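Hinweise für die Werkstatt: Taschen und Beutel packen mit dem Greifarm
Arbeitsgemeinschaft Robotik, Standort Amden

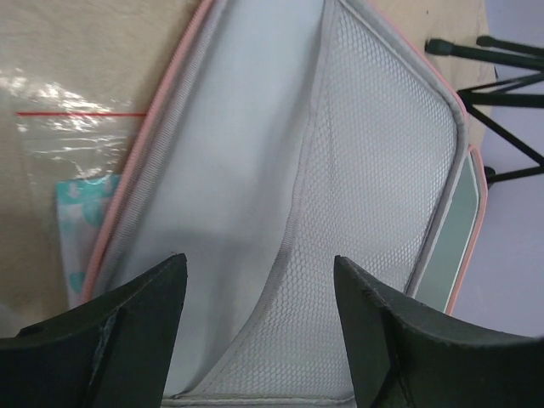
Uliana Antoniuk merkt hierzu an, die Gruppe möge Reißverschlüsse zunächst von Hand vollständig öffnen und erst in der zweiten Hälfte des Kurses dem Arm überlassen; ihre eigenen Schülerinnen und Schüler hätten sonst ganze Nachmittage am Schieber verbracht und das eigentliche Packen nie geübt. Die Kursleitung schließt sich dieser Empfehlung an.

Die nachstehenden Hinweise gelten für die Projektgruppe Clinduretti und sind vor jeder Übung am Packtisch zu beachten.

Unterlage
Der Arbeitsbereich ist mit einer hellen, einfarbigen Unterlage auszulegen. Falten sind vor Beginn glattzustreichen. Stative und Leuchten stehen neben der Packfläche und werden nach dem Einrichten nicht mehr verschoben. Wer ein Stativ versetzt, trägt dies mit Uhrzeit in das Übungsheft ein.

Weiche Taschen
Eine Tasche mit Stoffwänden gibt beim Hineingreifen nach. Sie wird daher mit weit geöffnetem Deckel abgelegt. Netzfächer sind gesondert zu behandeln: Die Fingerspitzen verfangen sich leicht in den Maschen – der Arm ist dann anzuhalten und das Netz von Hand zu lösen. Ein Zurückfahren unter Zug ist untersagt. Für die ersten Durchgänge wird ausschließlich in das offene Stofffach gepackt.

Durchsichtige Beutel
Beutel mit Druckverschluss spiegeln. Die Leuchte ist so zu drehen, dass der Verschlussstreifen im Kamerabild erkennbar bleibt. Gefaltete Textilien werden mit der geraden Kante nach oben eingelegt. Vor dem Verschließen ist die Luft mit der flachen Hand herauszustreichen.

Greiferfinger
Kratzer an den Kanten sind unbedenklich, Grate hingegen nicht. Grate werden mit feinem Schleifpapier entfernt, anschließend wird der Finger mit einem trockenen Tuch abgewischt. Öl und Sprühreiniger haben am Packtisch nichts zu suchen, Flecken auf Stofffutter gehen selten wieder heraus.

Ablauf einer Übung
Je Gruppe sind 15 Durchgänge vorgesehen. Misslungene Durchgänge werden ebenfalls protokolliert und nicht wiederholt. Der Übungssatz liegt im Schrank unter der Inventarnummer 3148 und ist vollständig zurückzugeben. Der Arm wird um 17 Uhr abgeschaltet.

Rückfragen zum Übungsheft beantwortet Prakash Pinto. Anmeldungen für den Wettbewerb in Quintana werden bis Ende August entgegengenommen.

Weitere Beiträge
Kabel am Arbeitsplatz ordnen
Handtücher falten: Übungsblatt für Einsteiger
Plolline – Regeln für den Gruppenwettbewerb
Schubladen beschriften in Raum 1710
Schleifpapier richtig lagern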